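Storage jar (dry goods)

From the Arkitz Household Reference, Kitchen and pantry section. Last revised 10th August.

A storage jar, also called a pantry jar or canister, is a lidded container used in the home to hold dry foods such as rice, oats, lentils, flour and sugar. The term covers glass, ceramic, metal and plastic vessels. It does not normally cover preserving jars, which are sealed by heat and hold wet contents, though many households use the same jars for both jobs.

Form

Most storage jars have a wide mouth, a short neck or none, and a flat base. The wide mouth lets in a scoop or a hand and makes the jar easier to clean. On glass jars the rim is usually thicker than the wall, which lowers the risk of chipping where the lid meets the glass. Clear glass shows the level of the contents and any change in colour, clumping or insect activity. It also lets in light, and for this reason oily foods such as nuts and brown rice are better kept in a cupboard than on an open shelf.

Lids may be screwed on, pressed on or clamped with a wire bail. Coloured lids are often used as a simple code, one colour for grains and another for baking supplies. The system works as long as each lid goes back on its own jar. Where all the lids in a set share one thread size they tend to get swapped during cleaning, and a written label on the jar body is more reliable.

Emptying

A jar is emptied when the food is past its date, has picked up a smell, or shows webbing, husks or live insects. White rice keeps for a long time if dry and sealed, while brown rice goes rancid much sooner. Old and new stock should not be mixed. Topping up a part-full jar leaves the oldest grains at the bottom, where they may stay for several refills.
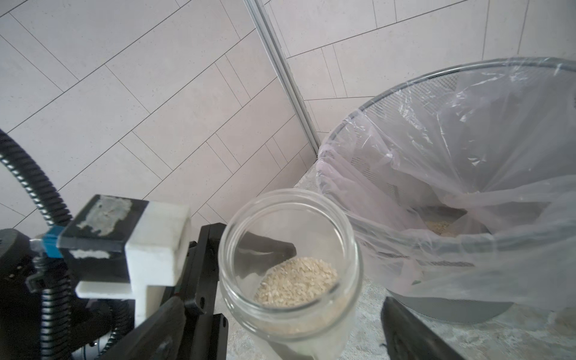
Glass jar with uncooked rice, next to a lined wire mesh bin

Small, hard grains pour quickly and bounce. The jar is held low over the bin, with the rim inside the line of the bag, and tipped by degrees. A light tap on the wall frees grains that cling to the glass. If many remain, the inside of the jar is probably damp, and it should be washed and fully dried before it is filled again.

A mesh bin must be lined for this work, as loose grain passes through coarse mesh and collects under the base. The bag is folded over the rim far enough that the weight of the contents does not pull it in. Thin bags may split if a large amount is dropped from a height.

Where the food carries insects, the bag is tied and taken outdoors the same day. Grain that is only stale can be composted in small amounts. It should not be rinsed down a sink, where it swells and settles in the trap.

Plastic bowls and cups

Clear plastic bowls and cups are used alongside jars for measuring, for holding a portion while a jar is washed, and for short-term storage. They are light and do not shatter, but they scratch, and fine flour dust holds to the surface by static. The base often has raised moulding marks, which can include a material code. The code identifies the type of plastic. It is not a statement that the item may go in a dishwasher or a microwave, and it gives no guide to how long food may be left in it.
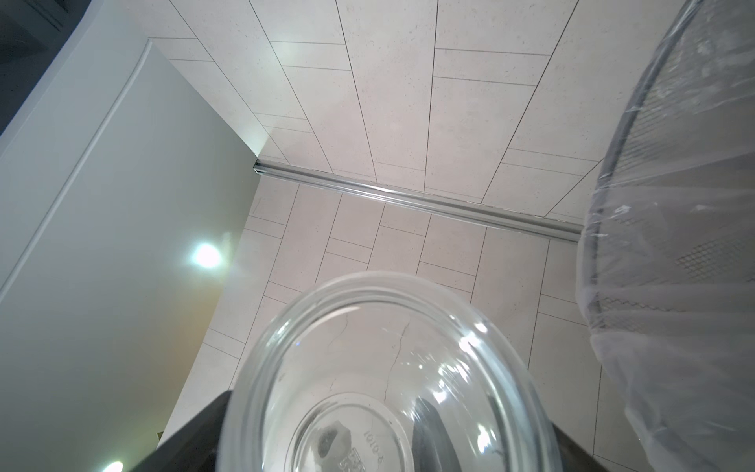 One reader of the Badora edition objected that the section is too kind to plastic: "I gave up on it for anything kept over 11 weeks. The smell of the last thing never leaves, and rice takes it up faster than you'd think." The point about smell is widely accepted. Spices and coffee are the usual source, and a container that has held either is best kept for that use alone.

Sieves

A fine wire sieve is used to check flour and small grains for insects and lumps before a jar is refilled. The mesh should pass the food and hold back the debris - for rice the reverse applies, the grain staying in the sieve while dust falls through. Sieves are dried before use, as a damp mesh clogs with flour at once.

Layout of the work area

Clearing several jars at one time calls for a hard, clear surface that can be wiped. The bin is placed within reach of the jars, so that no open jar is carried across the room. Jars still to be checked are kept closed. A common order of work is to open one jar, deal with it, and set it aside with its lid before the next is opened.
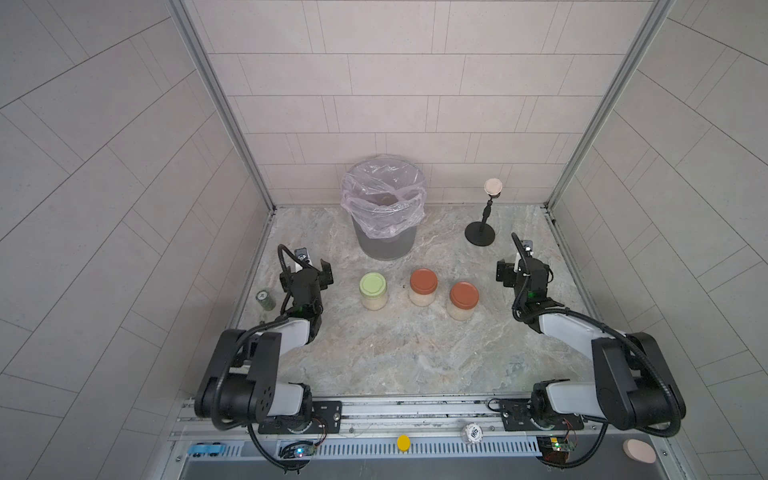
Another reader wrote in March to say the one-at-a-time rule slows things down and that opening the whole row first lets you compare the smell of each against the rest. Both methods are in use. The Tasano pantry guide allows the second only where there is no sign of insects, since moths and weevils move readily between open jars.

Loose lids are set down with the inner face up, on a clean part of the surface. Lids with a foam or paper liner should not be soaked. If the liner has come loose or smells of old food it is replaced, or the lid is discarded.

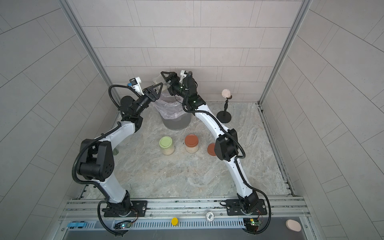

Glass jars are washed in warm water with dish soap, rinsed, and left upside down on a rack until the outside is dry, then turned upright for several hours more. Moisture gathers under the shoulder and in the lid thread, and it is easily missed. Filling a jar too early is a frequent cause of clumping in sugar and of mould in flour.

Labelling

A label gives the name of the food and the date the jar was filled. Cooking times may be added for grains moved out of their original packet. The Claeys system places the date on the base in grease pencil, which wipes off glass with a dry cloth and leaves the front clear.

See also: Bail lid; Bin liner; Pantry moth; Rice, storage of; Sieve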